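**Laundry room check – October, unit 8**
Checked by Rocío Escobar

- [ ] Floor clear in front of washer: move the basket
- [x] Hoses hand-tight, no drips – lovely job on the new clamps!
- [x] Outlet cover in place
- [ ] Lint tray: order a spare from Prustico

Door and drum next, my favorite part of the round.
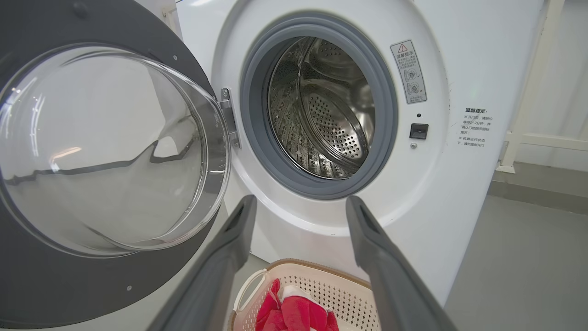
*Item 5: door open, hinge side and drum.*

- [x] Drum empty before test
- [x] Door swings wide without catching
- [ ] Wipe gasket fold after last load

Setsuko, please leave the door ajar for 25 minutes after each wash.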